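4.2 Top covers and how often they are washed

The interview data in Section 4.1 dealt with sheets and pillowcases, which nearly every household washes on a fixed day. Top covers are a different matter. We use the term for anything that lies on the made bed during the day: bedspreads, quilts, coverlets, and duvets used without a separate spread. Of the 185 households in the Barkton survey, 83 could not name the month in which the top cover had last been washed. The same people could usually name the day for the sheets, and in most cases that day was Monday.

We had expected size to be the main obstacle. A full-size bedspread is hard to fit into a small washer and harder to dry indoors in December, when the second round of interviews took place. Size did come up, mostly in the apartments on the Softić side of town, where shared machines are common and the drying rooms close early. But in the open answers it was mentioned less often than appearance. Respondents said they washed the cover "when it looks like it needs it" or "when I notice something on it." One woman who washed her towels every other day told us that the spread on her own bed had not been off it since the spring, except to be shaken out.

This makes the look of the fabric part of the washing routine. If people wait for a visible mark, then a cover that hides marks well will be washed less often, whether or not it is cleaner. Earlier work by Onu on tablecloths, carried out with the Mokalier laundry cooperative, found the same pattern with checked and plain cloths. Sânziana Onu kindly let us use her coding sheet, which we changed only by adding a category for surface texture.

Each cover was coded by two people on ground color, size of motif, number of print colors, and surface. Covers were coded as they were found, with whatever had been put down on them left in place. Disagreements were settled by Dragica Georgiou, who had not taken part in the home visits. Most of them concerned the ground color of faded covers. We did not code brand or fiber content - labels were often missing, and owners' guesses did not match the labels we could read.

Plain covers in light colors had the shortest gaps between washes. Forty of the households used one, and most of these reported a wash within the past season. Plain dark covers came next, with a good deal of spread that we put down to pet hair, which shows on dark cloth long before anything else does. Small all-over prints had longer gaps. The longest gaps were found for the 36 covers coded as large-motif, multicolor prints. On these the eye has many edges and changes of color to deal with, and a faint stain has to compete with the print. Texture seems to work in the same direction, although our sample is too small to separate it from pattern with any confidence. Figure 3 shows a cover with both features.

Owners of large prints did not describe themselves as careless, and their answers on sheets were no different from those of the other groups. Several had picked the cover for a child's room or a guest room and said outright that they wanted something that would not show dirt. Others had picked it for the colors alone and were surprised to be asked about stains at all.

Figure 3. Patterned bedspread with large overlapping rounded shapes in several colors on a slate blue-purple ground, with small dimpled quilting marks.
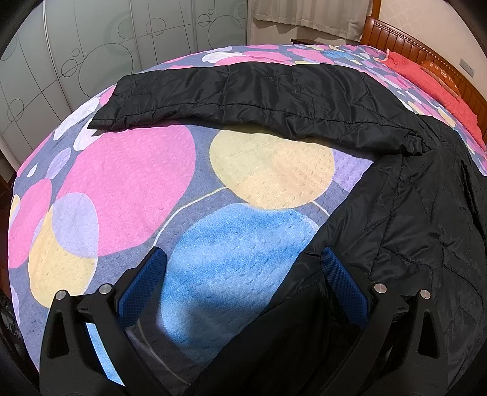

Two limits of these results should be kept in mind. Wash dates were reported from memory, and the Sinside diary method, in which each load is written down on the day, would give firmer numbers for any follow-up. Second, households were not assigned their covers. A person who dislikes washing bulky items may well choose a busy print for that reason, and the survey has no way of telling this apart from an effect of the print itself. We return to the question of choice in Section 5, using the purchase interviews.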